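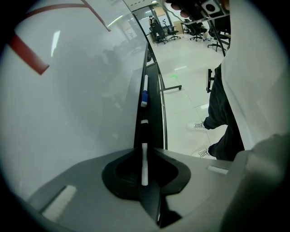 Photo: Ladthorpe room set, Skunano

Whiteboard Surfaces and Trays – README

Release date: March 30, 2018
Records: 3,010
Rooms: 4

Contents
Close views of wall and stand whiteboards, their edges and marker trays. Boards were left as found, with any writing still on them. The sample record has red marker strokes on the board and three markers in a black tray.

Labels
board – writing surface, reflections included
stroke – marker line, one label per colour
tray – ledge only, markers labelled separately
marker – cap colour noted where visible

Known issues
Ceiling lights reflect off glossy boards. In 241 records a reflection crosses a stroke; the stroke label runs through it.
Grey strokes and grey reflections were hard to tell apart in the August batch.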